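Interior Materials I - Notes for Session 7: Upholstery Fabrics 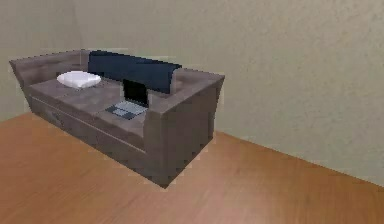 *Fig. 1. Block-arm sofa in a gray-brown fabric, computer rendering.*

## Fiber and weave

The fiber decides how a fabric takes dye, how it feels and how it ages. The weave decides how well it holds together under use. Students often mix the two up on the exam. "Linen" is a fiber. "Twill" is a weave. "Velvet" is a pile construction and can be made from cotton, silk, wool or polyester.

- **Wool** - springs back well, resists flame, can be attacked by moths
- **Cotton** - takes dye easily, soils easily, wrinkles
- **Linen** - strong, poor stretch, creases at the seat edge
- **Polyester** - resists fading, may pill

## Abrasion

Rub tests count how many cycles a sample survives before yarns break. Dalgleish (reader, ch. 3) warns against comparing results from two different test methods. Write down the method next to the number every time.

## Estimating yardage

1. Measure each panel at its widest point.
2. Add seam allowance on all sides.
3. Lay the panels out on the fabric width, all running the same way if there is a nap.
4. Add the pattern repeat. With a 26-inch repeat the waste can be large - check the layout before ordering.

Cushions are boxed separately. Do not forget the welt, cut on the bias.

## For next time

Read Grube on backing and finishes, pp. 7-26. Bring your swatch cards from the Zawadzka set, labeled by fiber and weave. Yardage worksheets are due November 6, 2020.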